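Progress report to Preltance, household tasks work package
Period ending March

Work this period moved from kitchen counters to bathrooms. Cowie gave us use of its bath showroom outside opening hours, and most of the recording was done there with the hand-held gripper. The target of 600 demonstrations was met and passed. We closed the period with 800, of which 94 were rejected for poor tracking or an incomplete task.

The tasks are wiping a tub rim, turning a tap on and off, returning a hand shower to its holder, and putting bottles back on a shelf. Freestanding tubs take longer than we planned for. The person recording has to walk the gripper along the whole side, and the tracking drifts on large white surfaces.

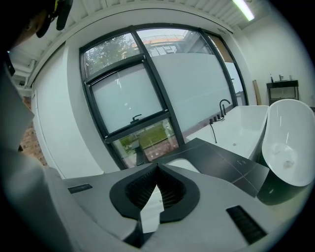

Tusa, the arm we train on these recordings, can now wipe a straight rim without help. It does less well on curved rims and tends to lift off partway. Hose handling is not working yet. We ran 90 trials with the hand shower and the results do not justify a demonstration to outside visitors.

Our answer to the question in the grant is still no for a full bathroom clean. Single chores on known fixtures look possible by the end of the project.

Spending is on plan except for replacement finger pads from Iltel, which wear faster than expected. Next period covers shelves and basins, then a second attempt at the hose. We ask that the hose milestone be moved back one period.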